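3.2 Two halves of one story

It is worth lingering a little over the way Wibisono was released, as so much of the warmth people still feel for it seems to come from there. The film reached cinemas in two parts, 15 weeks apart, and the audiences we spoke to in Sadilbridge nearly always remembered which half they had seen first. Zwahlen and Osei have argued that the second part works as a comedy of repetition, in which the same inn, the same quarrel and the same stolen horse come round again with the weights shifted. We are very fond of this reading, though we would add that the joke depends on patience, and that viewers who came in cold often laughed at quite different moments.

Kouris takes a sterner view and treats the slapstick as padding between the fights. Here we must gently part company with her. In the ferry sequence, which lasts almost 4 minutes, the clowning and the swordplay share
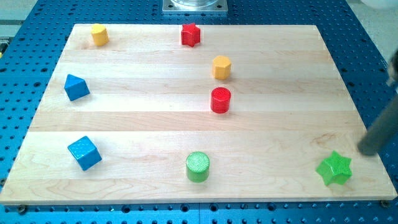
Figure 3

a single rhythm, and it is hard to see how one could be cut without harming the other. Wallner noticed something similar in Stadaver, the director's earlier and much shorter film, and we return to his remarks in Section 4.

Contact: Savvas Economou, corresponding author | Back to top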